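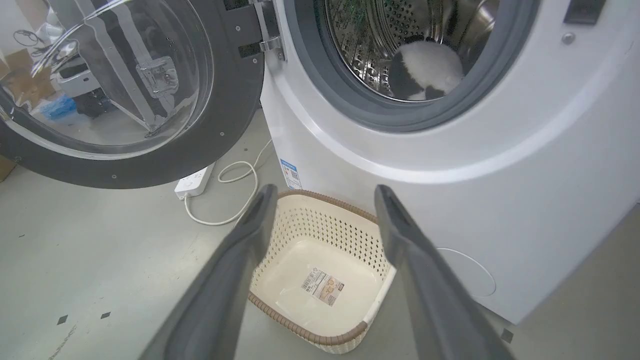
Zanudik Laundry Services, Ustard site
Minutes of the floor meeting, 3/2/19

Held in the folding room, as the canteen was being used for somebody's appraisal.

Present: Kyung-hwa Ra (site lead, chair), day shift, most of the late shift, the engineer, payroll (until item 5), the union rep. Minutes taken by the sorting bench, whose turn it was.

Apologies: the area manager, who had sent a list of questions and asked that it be treated as attendance. The meeting declined to treat it as attendance but did answer the questions.

1. Minutes of the last meeting

Agreed, with one correction. The late shift did not "welcome" the new arrangements. The late shift "noted" them. Minutes amended.

2. Matters arising

The kettle has been replaced. The new kettle is slower than the old one and has a light in it.

The sign on the side door still says PULL. It is still a push door. Carried forward.

The hooks for outdoor coats have gone up in the corridor at a height that suits the engineer. A lower row has been requested.

3. Balance: where we have got to

Kyung-hwa explained, for those back from leave, that Balance is the company's name for the whole business of bringing the robots on to the floor and moving people's hours about to match. She was asked what was being balanced against what. She said the name had come from head office with the folder.

Two of the robots are now in use, both on the small front-loaders in the household bay, where we do customers' own cushions, toys, throws and anything else too odd for the big machines. Both are Rajans. Day shift asked for it to be recorded that calling them both Rajan has made conversation harder, as "Rajan's stuck" does not tell anyone which way to walk. It was suggested that they be Window and Wall, after where they stand. Agreed, without enthusiasm from Wall's side of the room.

The job for now is one item per load: door open, basket on the floor in front of the drum, reach in, take hold, lift out, lower into the basket. Mixed loads have been put back to May. The area manager's first question was whether mixed loads could be brought forward. The answer is no.

4. Figures

Since the start of Balance, the two robots between them have moved 1,356 items from drum to basket. In the same period there were 72 occasions on which a person had to step in.

The engineer was pleased with this. Sorting bench asked what counted as stepping in. The engineer said pressing the stop, freeing an item, or resetting the arm. Sorting bench asked whether it counted if you moved the basket a bit with your foot because you could see what was going to happen. The engineer said it did not. Sorting bench asked whether it might, in that case, be a good idea to start writing down the foot.

There was a longish discussion about the foot. It became clear that nearly everybody does it. Some do it before the cycle starts, some during, and one member of the late shift does it on the way past without breaking stride. The engineer had been under the impression that the baskets were being put down in the right place. They are being put down roughly where baskets have always been put down and then corrected by whoever is nearest and has been watching.

Kyung-hwa said that this was useful to know and that she would rather have heard it earlier. The late shift said they had not known it was information.

Agreed: a line for "basket moved" to be added to the sheet. Anyone moving a basket, by hand or foot, puts a tick. No names on the ticks.

5. Hours and pay

Payroll confirmed that nobody's contracted hours have changed under Balance. The union rep asked about hours that were not contracted but had, for years, turned up every week like clockwork. Payroll agreed that these had gone down in the household bay, chiefly on the late shift.

The rep's view was that overtime people can rely on is wages with a different name, and that someone paying a mortgage out of it will notice the name least of all. Kyung-hwa said she did not disagree. She has asked for the late shift to have first call on the extra hours in pressing, which has plenty and cannot fill them. Pressing is hot, and this was mentioned by several people.

Two of the late shift have said they would go to pressing if they were trained on company time. Kyung-hwa to get this in writing from above before anyone sets foot in there.

Payroll was asked whether minding a robot is paid at the operator's rate or the attendant's rate. Payroll said attendant's. It was put to payroll that an attendant fetches and carries, and that the person minding Window and Wall has to judge whether an item is caught on the gasket, decide whether to stop the arm, free the item, reset, and get out of the way, in that order and quite quickly. Payroll said the job description had been written before the job existed. The meeting thought this explained a good deal.

Kyung-hwa to redraft the job description with the two people who do it most. Payroll then left for another meeting and was wished luck.

6. What the work is like now

This was on the agenda at the request of day shift, who feel that the figures are asked for often and this is not.

Backs: better. There was general agreement. Bending to a low drum all day is the part that nobody misses, and one of the day shift has stopped wearing her support belt in the household bay, though she puts it back on for the big machines.

Boredom: worse. Unloading by hand was dull, but you could talk while you did it and your mind was your own. Watching an arm unload is dull and you have to look at it. Several people said they go home more tired than before and cannot point to anything they did. One said it was like being a passenger with a learner driver, all day, with your foot pressing on a brake that isn't there. It was observed that this brought us back to the foot.

Checking: a worry. When you pull a cushion out yourself you feel straight away if a seam has gone or if it is still heavy with water. The gripper takes hold of it and puts it in the basket and has no opinion. Split seams are now being found at packing, and in two cases by the customer. Sorting bench said that it had raised this in the first week and would like that minuted. Minuted.

The engineer said that the arm could in principle be made to report weight. He was asked if it could report a funny feeling about a zip. He said not this year.

Agreed: every household item gets a hand check between basket and dryer, done by a person, and the time for it goes into the plan as work. It is being done now by people who happen to care, between other things.

Company: mixed. The household bay used to have a little group in it and now has one person and two arms. Late shift asked if the minding could be done in pairs, swapping with sorting every hour. Kyung-hwa said she could do the swapping at once and would have to argue for the pairs.

7. Floor and safety

Power leads. Anything trailing in the household bay is to be routed behind the machines or taped down. The engineer said it was all temporary. It was pointed out that the PULL sign had been temporary as well. Engineer to sort the leads.

Doors. The front-loader doors have to be opened fully before the arm goes in. A door left part way has been the commonest reason for pressing the stop. Whoever opens it pushes it right back to the hinge and then checks it has stayed there, as Wall's machine has a door with ideas of its own.

Baskets. Use only the plastic ones with the holes in the sides. The canvas ones fold in on themselves when the gripper comes down, and the arm then spends some time putting a cushion into a basket that is no longer open. New baskets should have the sticker peeled off the bottom before they go into use. Nobody had strong feelings about this apart from the person who had once ironed one on to a pillowcase.

Floor markers. The black squares are not to be picked up, swept up, or straightened. The cleaner asked how she was meant to know which bits of black on the floor were important. The engineer has promised a drawing, to be pinned up at a height where it can be read by people who are not the engineer.

Reaching in. Stop first, then reach. Everyone knows this and everyone was reminded. There have been no injuries and Kyung-hwa would like to go on typing that sentence.

8. The area manager's remaining questions

Could the robots run through the tea break? They could, if somebody gave up their tea break to watch them. No one came forward.

Could the site host visitors? Yes, if they stand behind the line and do not ask staff how they feel about being replaced while staff are freeing a blanket from a door seal. This happened last time. The blanket was recovered.

Was the team "on the journey"? The meeting was not sure how to answer. Kyung-hwa to reply that the team is at work.

9. Any other business

Late shift asked what happens to the household bay if mixed loads do work in May. Kyung-hwa said she did not know, that she had asked, and that she would not pretend to have been told something when she hadn't. She will ask again and put the reply on the board whatever it says. The rep asked for the reply to go up in full, with the name of the person who wrote it. Agreed.

The customer with the enormous stuffed giraffe has booked it in again. It does not fit a small front-loader and is outside the scope of Balance. Day shift will do it by hand, and there was some competition for the job.

Someone has been hanging a tea towel on Window's arm at the end of the day. The engineer asked for this to stop. The tea towel has been claimed.

Actions

Kyung-hwa: job description; pressing training in writing; rate for minding; case for pairs; question about May, again; lower coat hooks.
Engineer: "basket moved" line on the sheet; leads; drawing of floor markers; Wall's door.
Sorting bench: start the hand check from next shift and keep a note of seams and zips.
Everyone: tick the sheet, including for feet.
Nobody yet: PULL sign.

Next meeting to be held in the canteen if we can get it. Late shift will take the minutes and have asked for a pen that works.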